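Search by name or item no. Go

Gukar Nodent Clear Topcoat, Satin
Item 1216

Nodent is a two-part, water-based clear topcoat for interior tabletops, desks, counters and shelving. It is supplied as a resin (Part A) and a hardener (Part B). The cured film is clear with a very slight warm tone. It is sold for use on bare wood, stained wood and old varnish that is sound and well sanded. It is not a floor finish and should not be used outdoors, on cutting boards, or on any surface that is regularly above the heat limit given under Limits.

The name refers to the film and not to the wood under it. A dropped tool will still dent pine. What the coating resists is the shallow surface marking that comes from keys, mugs, ring binders and the rubber feet of small appliances. On softwood, a sealer coat of Tultomum Base should go on first to keep the film from sinking into the early growth bands.
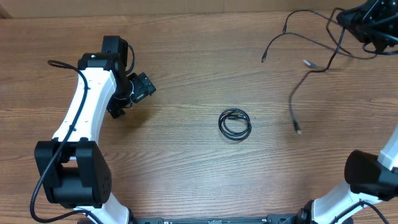

Surface preparation

Sand bare wood with the grain to 180 grit. Stop there. Finer paper closes the surface and the first coat will not key properly. Remove dust with a vacuum and a barely damp cloth, then let the wood dry fully. Old wax must come off completely with a solvent wipe, changing the cloth often. Silicone polish is the most common cause of craters in the first coat and cannot be seen before coating. If its use is suspected, coat a test patch on the underside or near a back corner and leave it overnight.

Oil-based stains need three days before Nodent is applied over them. Water-based stains can be coated the next day. Oily tropical woods should be wiped with acetone just before the first coat.

Mixing

Mix four parts A to one part B by volume. Add B to A slowly and stir for two minutes with a flat stick, scraping the sides. Do not shake. Let the mix stand for five minutes to release air. Pot life is 40 minutes at room temperature and shorter in a warm shop. The mix does not thicken much before it fails, so go by the clock. Do not add water to stretch a batch that has begun to turn.

Application

Use a foam roller, a synthetic brush or an HVLP gun with a 1.3 mm tip. Natural bristle swells and drags. Work from one end to the other, keep a wet edge, and do not return to an area once it starts to set. Two coats are the minimum for shelving and three for desks and tables. Recoat after four hours. If more than a day has passed, scuff with a gray pad first. End grain takes an extra coat. 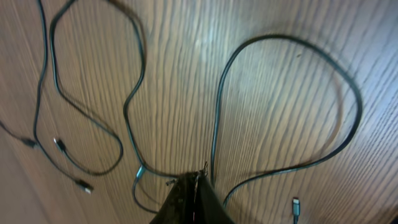

Cure is slower than drying, and most early damage comes from confusing the two. The film is dry to touch within the hour and can be walked past, dusted on and leaned over the same evening, but it stays soft enough to take an impression for a week. Flat, heavy objects are less of a risk than thin ones. Black cables lying in loops across the wood, as shown, are the type of contact to hold off until full cure: soft cable jackets can contain plasticizers, and a line of plasticizer left on young film shows up as a dull track that does not polish out. Vinyl placemats and some mouse pads behave the same way. Felt, cork and uncoated paper are safe after two days.

Sheen

The satin grade measures 20 gloss units at 60 degrees. Stir Part A before measuring out, as the flatting agent settles in storage and the last third of an unstirred can will dry nearly matte. Two cans from different batches should be boxed together in one pail before starting a large top. Sheen drops slightly over the first week and then holds.
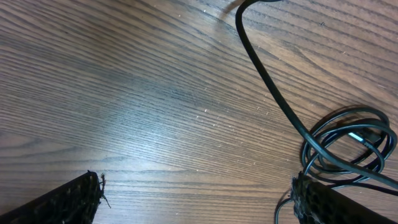
Inspection should be done in raking light, with the lamp or window on the far side of the work. Light from directly overhead hides almost everything a customer will later find. Walk the long side once, crouch, and walk it again. Clean first: on a top with dark, close grain, pale specks of dust and lint like these read as bright dots against the lines, and in a patch of reflected light they are easy to mistake for nibs in the film. Wipe with a dry microfiber cloth and look again. A nib stays put and can be felt with a fingernail. Cut nibs back with a 1500 grit pad and a little soapy water, only after the film has had two full days.

Care

Clean with water and a mild dish soap. Dry the surface afterward. Ammonia glass cleaner dulls the satin grade over time, and scouring powder does so at once. Shoe polish, hair dye and turmeric will stain if left overnight. Light scratches can be blended with a gray pad worked along the grain, followed by one thin coat over the whole top. Spot repairs show at the edges and are not recommended.

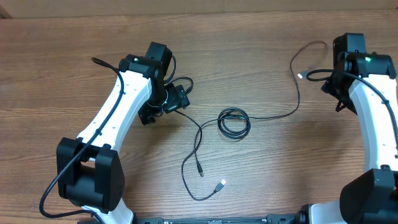
Limits

The cured film withstands dry heat up to 80°C for short contact. Use a trivet under pans. Do not apply below 12°C or when the wood is above 12 percent moisture content. Part B reacts with moisture in the air, so close the bottle between batches and write the opening date on the label. An opened Part B should be used within three months. Unopened, both parts keep for a year. Neither part may be allowed to freeze. A can that has frozen will look normal after thawing and then cure brittle.

Gloves and eye protection are needed when handling Part B. Spraying requires a fitted respirator of the type listed in the safety data sheet.

Pack sizes

1 L kit and 5 L kit, each with both parts in the right ratio. The Mansilla mixing cup with printed ratio lines is sold separately. The gloss grade was dropped in February and remaining stock is not returnable.

Technical contact: Zewditu Shiferaw, coatings desk. Please quote the batch code from both lids.

Filed under: Clear Finishes > Interior > Two-Part | tabletop, satin, water-based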